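Re: Household Task Challenge - laundry module, April session
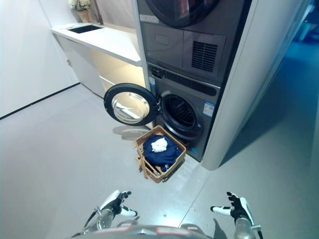 Start position for the laundry module: washer door open, basket on the floor, both hands clear.

To all members of the student robotics list:

Thank you to those who replied to the notice about the April session. Several of the replies raised the same points, and the program office has asked me to answer them in one message. The original notice, with the question from the Julthorpe team, is quoted below for reference.

Scope of the module. Teams will be asked to move the contents of one basket into the washer and close the door. Operating the controls is not part of the task this term. The dryer position, where there is one, is also outside the task, and a team whose robot touches the upper machine will not lose points unless it opens the door or leans weight on it.

Start position. Judges will set the basket on the floor in front of the washer, with the door already open. The basket may be turned at any angle and may hold items of more than one size, including large pieces that fold over on themselves. Teams should not write code that depends on the basket sitting square to the machine. Both hands must be empty and off the floor when the judge calls the start.

Basket handling. A team may lift the basket, slide it, or leave it in place. Please be aware that a basket may have ties or straps hanging over the side. At Brultham last term, two runs ended early when a finger closed on a strap along with the fabric. The judges treated these as ordinary stops and will do so again.

Scoring. Each run is worth 40 points. Of these, 30 are awarded for items placed fully inside the drum, in proportion to the load. The remaining points are for closing the door with no fabric caught in the seal. An item left hanging over the rim of the opening counts as not placed. An item dropped on the floor may be picked up again without penalty as long as time remains.

Time. The limit is 12 minutes for each run, counted from the judge's call. Setup is not included, but teams that are not ready when their slot opens will be moved to the end of the order.

Teleoperation. First-year teams may operate their robot remotely for the full run. All other teams may do so for one recovery only, and the operator must announce it before taking control. The head camera view must be recorded from start to finish in both cases, and the file must be handed to the scoring desk before the team leaves. We had roughly 43 recordings to review last term, and a number of them stopped before the door was closed. Those runs could not be scored in full.

Lighting. Dr. Pelletier's students asked whether the lighting would be even across the floor. It will not be. Teams should expect warm light from one side, colored light from a neighboring area, and reflections in the door glass and on the floor. Vision settings may be adjusted between runs but not during them.

Practice access. The Ellell practice room is open to registered teams from 9:00 a.m. until 4:30 p.m. during the two weeks before the session. A faculty adviser must be present whenever arm power is on. Bookings are made through the usual form and are limited to one slot per team until every team has had a turn.

Corrections to the above should be sent to me directly and not to the full list.

Kelly Bragança
Student Programs, Household Task Challenge

On behalf of the Julthorpe team, a student captain wrote:

> Good afternoon,
>
> We have read the notice for the April session and have
> two questions before we register.
>
> The notice says that the washer will be "ready for loading."
> Does this mean the door is open at the start, or only
> unlocked? Our left hand can hold the door, but we have
> not been able to open it and keep the basket in view
> at the same time.
>
> We would also like to know if the arms may rest on the
> basket before the run begins - this would save us
> a calibration step.
>
> Thank you for your help.
>
> Julthorpe Student Robotics

> > Original notice to the list:
> >
> > Registration is open for the laundry module. The washer
> > will be ready for loading. Each team should name one
> > captain and one faculty adviser on the form.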